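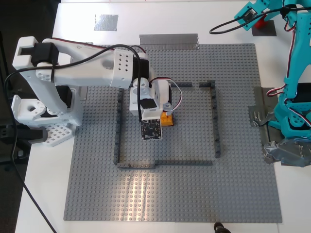 Grateo Opens Brick Building Room at Heinonen Hall

Heinonen, 20 June 2021. Grateo has opened a brick building room on the ground floor of Heinonen Hall. The room is open to the public 24 hours a week, and entry is free for children under 11.

Visitors build on large gray baseplates set out on tables. Starter layouts include low gray walls with a gap left in one side, which builders can extend, fill in or take apart. Loose bricks are kept by color in drawers along the back wall.

The room follows a trial held in November at the Sturna branch library, where 191 people signed up for building sessions. Many asked for more table space and for a way to leave a project standing between visits. At Heinonen Hall, unfinished work can stay on its baseplate for one week if the builder fills out a name card at the desk.

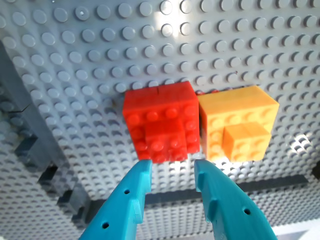

Red and yellow-orange block builds side by side on a light gray baseplate.

Grateo has also put together a set of building cards called Flunus. Each card shows a small structure, such as a square base with a smaller block on top, and lists the bricks needed. The cards are sorted into three levels and can be borrowed at the desk. A printed set is sold in the hall shop.

School groups can book the room on weekday mornings. Groups should reserve at least two weeks ahead and bring one adult for every eight children. Bookings are taken at the Heinonen Hall front desk or by phone at extension 2044.

The room is closed on public holidays.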